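Why are some things so shiny?

Hi, I'm Geetha, and I love shiny stuff. Spoons, puddles, my bike bell – if it gleams, I'm going to stare at it! So let me tell you how shine works.

Light travels in straight lines until it hits something. Then some of it bounces off, a bit like a ball. Throw a ball at a smooth wall and you can guess where it will go. Throw it at a pile of rocks and who knows? Light does the same thing. A very smooth surface sends lots of it off in one direction, and you get a bright, pale patch. We call that a reflection.
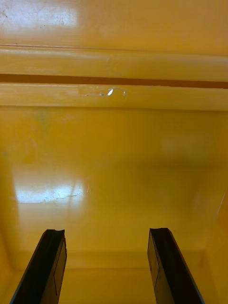

Now, what about scratches? A scratch is a tiny ditch. Light that lands in it bounces off at a funny angle, so it can show up as a thin line. Smudges from your fingers spoil the shine too (sorry, jam lovers).

Try it at home! Find something smooth and glossy, stand near a window and move your head slowly from side to side. The bright patch slides along with you. My friend Teun tried it with a lunch box lid and kept going until dinner.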